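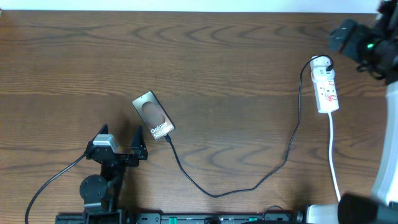
Week 5 handout: Charging, cords and the household power strip
Brumley Community Learning, Home Basics evening course

Welcome back, everyone, and thank you for being so patient with the parking last time. This week we've left fuse boxes behind and come to the part of the house most of us fiddle with every day, which is wherever the phone gets charged. I'd like you to think about the path the power takes at your own place, from the wall to the strip to the adapter to the cable to the phone, and to say each step out loud if it helps (I do!). On the table it's easy to follow, with the black cable leaving the bottom end of the phone, sagging across the wood and looping up to the white adapter at the top of the power strip. The strip's own white cord leaves from the other end, so the two don't cross, and I'm rather fond of that as a habit to copy.

Words we'll be using

Adapter: the block that plugs into the socket. The cable goes into it.
Power strip: what my mum called a "multi-box" and half of you call a power bar.
Slack: spare cable between one end and the other. A little is good, a big loop over the edge of a table is asking for a toddler or a cat.

Things to do at home before next class

Run your hand along each charging cable while it's unplugged and feel for kinks, especially near the connectors. Have a look at the label on your strip and copy down the maximum load. Don't plug one strip into another, please, even for an evening in December when the lights are up. And keep charging phones off cushions and doonas; a bare tabletop suits them very well.

The Zaslow worksheet has 34 short questions. Do as many as you like and bring the rest along, we'll have 35 minutes for them after the tea break.

49 shares | 3 comments

Comments

Found a strip behind our telly plugged into another strip. Fixed now, thank you.

Is the worksheet the same as the one from the Plostance course? I've still got mine.

Could we please have the handout in bigger print next time? Lovely class otherwise.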